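Background randomization on the dish rack task, part two
24/07/2018

The first post covered data collection and the baseline policy. This one covers what happened when I changed the walls.

To recap the setup: two arms on a common rail, one wrist camera per arm, one fixed camera looking down at the table. The task is to take plates out of the upper tier of a dish rack and stack them flat. The policy takes the three camera streams plus joint positions and outputs joint targets for both arms. It was trained by imitation on 2963 teleoperated episodes, all recorded inside the same booth with plain gray panels.

The baseline did well in the gray booth and badly everywhere else. I had expected some loss when the background changed. I had not expected the arms to stop halfway to the rack and hold position, and that was the most common failure by a wide margin. In the second most common one the left arm reached for a point beside the rack and closed on air.

Ermanno Amato looked at the saliency maps with me and pointed out that the fixed camera stream was carrying most of the gradient, and that a good part of it sat on the seam between the table and the back wall. The policy had learned to use that seam as a position reference. In the gray booth this is a perfectly good cue. It is high contrast, it never moves, and nothing ever covers it for long. Put a busy pattern behind it and the cue is gone.

Method

I compared three ways of fixing this.

Crop. Mask everything in the fixed camera above the table line. This takes five minutes to implement. It also removes the top of any plate held above that line, so the policy loses sight of the plate at the point in the lift where it needs to decide on the handover.

Synthetic backgrounds. Segment the walls in the recorded episodes and paste in textures during training. I used the Clandura texture set, with the segmentation done by a small network trained on 40 hand-labeled frames. The masks were good on the flat panels and poor around cables and the thin wires of the rack. I spent two evenings on the masks and stopped when the improvement per hour got too small to see.

Real backgrounds. Cover the panels with printed wallpaper and record more episodes. This is slow, and the paper has to be hung flat or it throws shadows that the policy can also learn. I recorded with 28 wallpapers. Most came from Panagiotou, who sell end rolls cheaply if you are not fussy about the pattern.

For the third condition I kept the total amount of data comparable by dropping gray episodes as wallpaper episodes came in. After filtering out the ones with dropped frames or a teleoperation fault, 2843 episodes remained. The network, optimizer and learning rate schedule were the same in all conditions. Only the data changed.

Evaluation was on wallpapers held out from training, with the rack placed by hand inside a marked region and the marks removed before the run. A trial counts as a success if the plate ends up on the stack and both arms return to open grippers. A plate that touches the stack and slides off is a failure.

Results

Cropping recovered reaching but not handover. The arms went to the right plate, lifted it, and then hesitated once it was above the mask line.

Synthetic backgrounds were better than I had guessed. Reaching was close to the gray booth level on small repeating patterns and worse on large ones. I think the reason is scale. The texture set is mostly fine-grained, and a flower as big as the gripper does not look like anything in it.

Real wallpapers were best on every held-out pattern, including the large florals. Mixing real and synthetic gave no gain over real alone that I would be willing to defend with this many trials.

The hardest held-out pattern was the botanical one with the peonies and spotted moths. It has fine black outlines, big round shapes, and white daisies that come close to the color of a plate. The synthetic condition sometimes sent the right arm toward the wall. The real condition did not do this in any trial I logged.

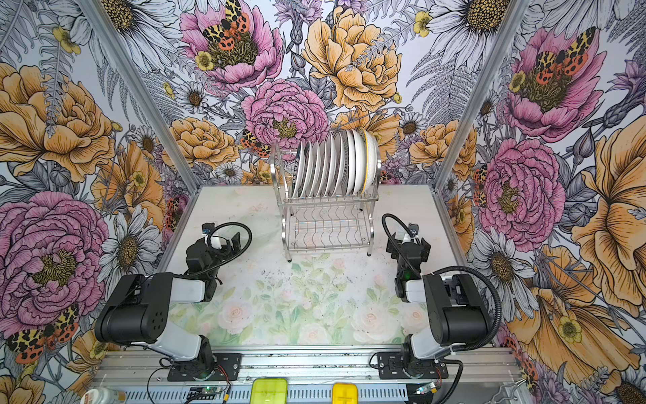
Things I would change

The wrist cameras deserve their own ablation. At close range they see mostly rack and plate, so they should be less sensitive to the walls, but I only tested them together with the fixed camera.

The plates are too uniform. Most of the set is plain white, with a couple of decorated rims mixed in. A policy that handles any wall and only one kind of plate is of limited use. I have ordered some dark stoneware from Wolotora and will rerun the real condition with it.

The tabletop was not randomized on the same schedule as the walls, so table and wall effects are partly confounded. I have the covering labels for each episode and can separate them after the fact, with fewer samples per cell than I would like.

Training ran on the Sirex machine. The configs and the per-trial log are cleaned up except for the trial notes, which are still in my handwriting. I plan to have those typed in by November and will post the full table then.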